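Does the Color of a Plate Change How Much We Serve Ourselves?

Term project report, Introduction to Research Methods
Submitted 15 Dec 2023
Supervisor: Torbjørn Berge

Where the idea came from

My grandmother served every meal on heavy green plates, and she always said food looked "lost" on white ones. I never thought much about it until our second lecture in September, when we talked about how the background behind a thing can change how big the thing looks. Two circles of the same size can look quite different if you put a larger ring around one and a tight ring around the other. I went home and stared at my dinner for far too long that night (pasta, getting cold) and knew I had my project!

My question was simple. If people pour rice onto a colored circle that stands out strongly from the rice, do they pour less than they do onto a circle that is close to the rice in color?

What I expected

I guessed that people would pour more onto a pale circle, where white rice is harder to see, and less onto a dark one. A yellowish circle would land somewhere in between. I wrote this down and gave it to Torbjørn before I collected anything, which he insists on and which I now think is a very good habit. By the end I had half convinced myself I'd predicted something else.

Materials

I bought uncooked long-grain rice from Nông, the grocery store next to the bus station, because it was the cheapest in big bags. I wanted flat circles instead of plates so that the rim wouldn't give people a hint about when to stop. The circles were cut from colored card in three shades: cream, yellow-green and dark blue. Each one was the size of an ordinary dinner plate. My kitchen scale is a Nollberg that reads in whole grams, and I checked it every morning against an unopened bag of sugar.

The room was the small one at the end of the hall in the Clusov building. It has good ceiling light and a window on one side. I pulled the blind down for every session, but on bright days some light still got in, and I come back to that below.

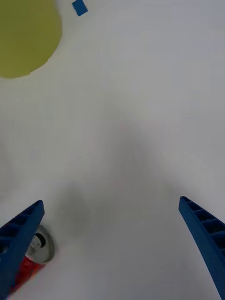

Each person came in alone. I asked them to pour "what you would call a normal serving for one" onto the circle from a jug holding 800 grams of rice. They did this 3 times, once per color, and I changed the order from one person to the next. Between pours I swept the rice into a bowl behind a folded screen and weighed it where they couldn't see. I didn't tell anyone their numbers until the very end, and several people were truly shocked!

One note on the instructions. In my first test run I said "pour enough for dinner," and people asked me a lot of questions: with sauce or without, was it a side dish, was it for a hungry person. The word "normal" got fewer questions, although I'm sure it means different things to different people. What matters for the comparison is that each person kept the same idea in mind across the colors.

What I found

Most people poured the most rice onto the cream circle, as I had guessed. The dark blue circle usually got the smallest serving. One classmate poured exactly 200 grams onto the cream and was certain she had matched it on the blue, but the scale disagreed by quite a bit. I loved moments like that.

The yellow-green circle was the surprise. I expected it to fall neatly in the middle, and for many people it came out almost the same as the blue. My best explanation is that the contrast with white rice was already strong enough, and going darker didn't add much. It could also be that people simply disliked the color. Two of them told me it put them off their food, and I have no way to separate those explanations with the data I have.

Order mattered more than I would have liked. The first pour tended to be the biggest whatever the color was, and people got more careful as they went along. Changing the order helps to even this out, but it also makes the differences between colors look messier in the graphs.

Problems along the way

The light was the main one. On sunny mornings the cream circle looked nearly white, and in the late afternoon it looked closer to butter. I should have used a room with no window.

Spills were the other one. I had no tray, and on a smooth surface uncooked rice travels an amazing distance. I was still finding grains in my shoes the week after. Next time I would borrow a tray with a low edge, or lay down one of the Zinus mats from the craft room.

If I did it again

I'd add a real plate for comparison, and I'd try a dark food too — black beans would be perfect, because the whole pattern should flip if contrast is what counts. I'd also leave a day between pours so that people couldn't remember the last one. The written part of this report was capped at 2,000 words, so the full table of weights and the order sheet are in the appendix, along with the sign-up form and the exact wording I read out to each person.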